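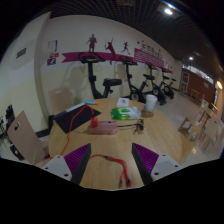 Card workshop notebook
Nov 8, 2019

Kettle on, heater on, slippers on. I came down early to get a head start on the February box, and of course I spent the first hour tidying the ribbon drawer, so it doesn't feel like much of a head start anymore. Still, I can find the narrow gray satin again, and that was worth something to me.

The sympathy cards are what I really want to write down before I forget. Godfrey Wanyama asked if we could do a set for the hospice shop in Reno, plain ones, with no verse on the front and plenty of room inside to write. I was so pleased to be asked! I do find them hard cards to make, though. A birthday card forgives you nearly everything, you can put a button over a smudge and call it a balloon, but on a sympathy card there is so little going on that every wobble shows.

What I tried first was the Lalar fern stencil with the Vidal ink in the soft green. Blending brush, small circles, starting off the edge of the card and working in. The first two came out blotchy right in the middle of the frond. I think I was loading the brush straight from the pad and going onto the card without tapping off. For the third I rubbed the brush on scrap paper until it looked almost empty, and the color went on like a mist. Very pretty. It does take ages to build up, and my wrist was complaining by the end, so please don't anybody plan on doing a whole batch in one sitting.

Then I had a go at the same fern in embossing paste through the stencil, white on white. Oh, I love this one. The trouble is drying. I stood it on the shelf over the heater, thinking I was being clever, and the card bowed like a potato chip. The next one I left flat on the bench overnight (that was the test piece from yesterday) and it stayed perfectly straight. So flat and slow it is, and wash the stencil right away, because the paste sets hard in those tiny leaf tips and you'll be picking at it with a pin.

Card stock. We are nearly through the smooth ivory. I counted this morning and there are 81 sheets left, plus a few with bent corners I've put aside for practice. The new sample pack from Grandine is here and I tried their cream. It is a touch heavier and folds beautifully if you score it first, but without scoring it cracks along the spine and you can see the white core. Score on the outside of the fold, one firm pass, then fold away from the line. I did it the wrong way around for years and only changed when my old scoring board gave out and the new one came with a leaflet. So much for experience.

Envelopes are the other worry. The Grandine cream is warmer than the envelopes we have, and side by side it looks like a mistake. Godfrey thinks people won't notice. I noticed! We have most of a box of 3000 white ones to use up, though, and I can't see us buying more. One idea is to mat the ivory panel onto the cream base so there's a bit of both, and then the white envelope looks as if it belongs. I'll make one up and leave it on the corkboard for opinions. Be kind, but not too kind.

For the inside I stamped "Thinking of you" very small at the lower right, in the gray. I tried it centered and it got in the way of the writing. When my aunt passed, the cards I kept were the ones where somebody had filled the whole inside with a story about her — one was just about her terrible driving, and I've read it more times than I can tell you.

The plan is 13 cards for the first lot, with 8 in the misted green and the rest in white paste. Godfrey will bring the cellophane sleeves. I still need to look out the foam squares, the thin ones, as the thick ones make the envelope bulge and then the post office wants extra.

Also, the big guillotine is pulling to the left again. I've put tape on the bed to mark where it cuts true. Use the little trimmer for anything that has to be square until I've had the blade off.

Tea went cold twice. Stopping there and going up for lunch.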